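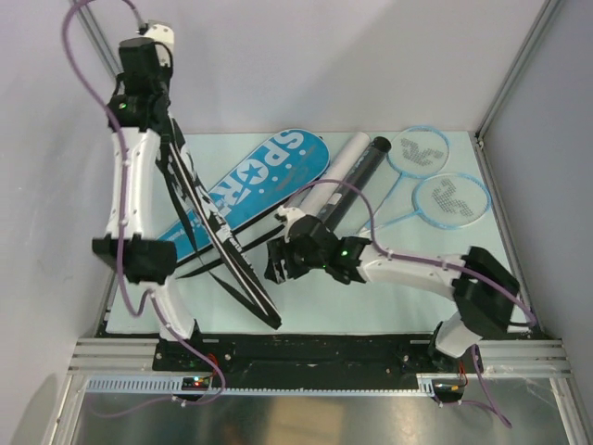 Como se guarda o material de badminton de um clube pequeno sem perder metade ao longo da época?

Com um lugar fixo para cada coisa e uma pessoa que confere tudo no fim do treino. É o que se faz em Stalville, onde Dalia Hajji trata do material há 3 épocas.

O clube tem 42 sócios e um único armário. As raquetes são quase todas emprestadas, sobretudo aos iniciados, e era aí que as coisas corriam mal. «As pessoas deixavam a raquete em cima do banco e iam embora», conta Dalia Hajji. «No dia seguinte estava alguém sentado em cima dela.»

As capas

Hoje nenhuma raquete sai do pavilhão sem capa. O clube usa capas azuis e pretas, das que têm letras brancas grandes. A cor não indica o tamanho nem o nível de quem joga, mas ajuda a arrumar: azuis para um lado, pretas para o outro.

«Antes de fechar, passo a mão pelo cabo para ver se a fita está húmida», explica. «Se está, a raquete fica de fora até secar. Fechada com humidade, a fita estraga-se – e depois pedem-me uma nova.»
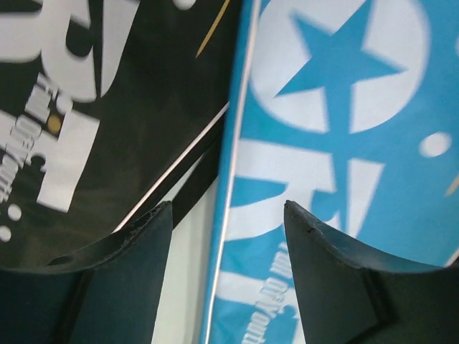 Os tubos

Os volantes são a despesa maior. Em novembro, o clube gastou 448 euros numa só encomenda, e foi a partir daí que Dalia Hajji passou a separar os tubos novos dos tubos de treino. Os novos ficam na prateleira de cima, deitados. Os outros vão para a mesa e podem ser usados por todos.

«Um volante com uma pena partida ainda serve para exercícios de serviço. O que não pode é voltar para o tubo dos jogos.» 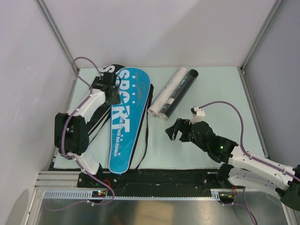 O fim do treino

A arrumação demora 25 minutos quando há muita gente. Primeiro recolhem-se os volantes do chão, depois fecham-se os tubos e só no fim se tratam as raquetes. Jozef Timmermans, que treina os mais novos, pediu que fossem eles a fazer a primeira parte.

«No princípio protestavam», diz ele. «Agora discutem quem fica com a tampa.»

As tampas são, aliás, o que mais desaparece. Dalia Hajji guarda as que sobram numa caixa

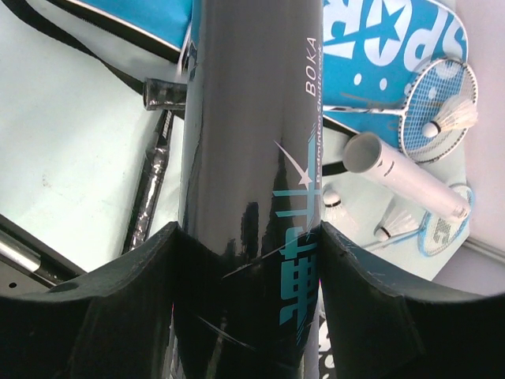

e experimenta-as uma a uma quando aparece um tubo aberto. Nem sempre servem, porque os diâmetros variam um pouco de marca para marca. Nesse caso, passa os volantes para outro tubo e deita fora o velho.

Para a próxima época quer um segundo armário, mais fundo, onde as capas caibam ao comprido. O pedido já foi entregue à direção e ainda não teve resposta.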